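Subject: Re: [handheld-demos] Bimanual bowl task, how slow is too slow?
From: Randa Mahasneh
Date: July 21, 2024

Hi Khalil, hi everyone, 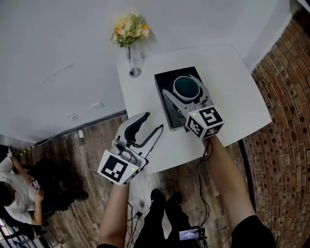

Sorry for the long silence from our end. I read your message on my phone, thought "oh, I have opinions about this!" and then the whole week went by. Let me go through it properly now with a cup of tea next to me.

Khalil Akl wrote:

> We have started recording the bowl pickup with the two handheld
> grippers and I can't get my people to agree on speed. Lina wants
> everybody to move at half pace so the tracking never drops. Bent
> says that if you demonstrate like you're underwater, you get a
> robot that moves like it's underwater. We have 193 demos so far,
> a mix of both styles, and I'd like to settle on something before
> we go any further. Also, what do you all do with the hand that
> isn't doing anything? Ours wanders.

I'm mostly with Bent on this one, though Lina has a point about the tracking. We had the same argument when we set up the Hostanero runs, and where we landed was this: move at the speed you'd use if the bowl had soup in it. People understand that right away, much better than any number of seconds I could give them. Slow down for the last little bit before the fingers close, and then pick the pace back up for the lift. What hurt us was people stopping dead over the bowl to think. Those pauses look like nothing when you're holding the gripper, but our first policy learned them beautifully and would hover over the rim forever, poor thing.

As for dropped tracking, please look at your wrists before you blame the speed. Eleri Lewis spent two afternoons on this with us, and nearly all of our bad stretches came from people rolling the gripper so that the marker block turned away or got hidden behind the other hand. Now we have new people do 10 practice pickups that we throw away, with someone beside them just saying "block" whenever it turns out of view. It's a bit annoying to be on the receiving end (I speak from experience) but it works faster than reading the instructions.

The idle hand! Yes, ours wandered too. We ended up giving it a home position, low and in front of the table edge with the fingers open, and it starts and finishes every demo there. If it has no job in the task, it stays put. I would be careful about cutting it out of the recording altogether, though. You said you want to add the handover in August, and then you'll be glad the second arm was in the data from the start.

One more thing on the mix you already have. I wouldn't throw out the slow ones. Tag them, train once with and once without, and see if you can tell the difference on the bowl alone before you move on to anything harder. When we did this for Muka we were up to roughly 200 demos, and the slow ones did no harm once the long pauses were trimmed.

Could you tell me how you mark the start and end of a demo? We still press a key and I'm sure there's a nicer way.

Say hello to Lina and Bent for me,

Randa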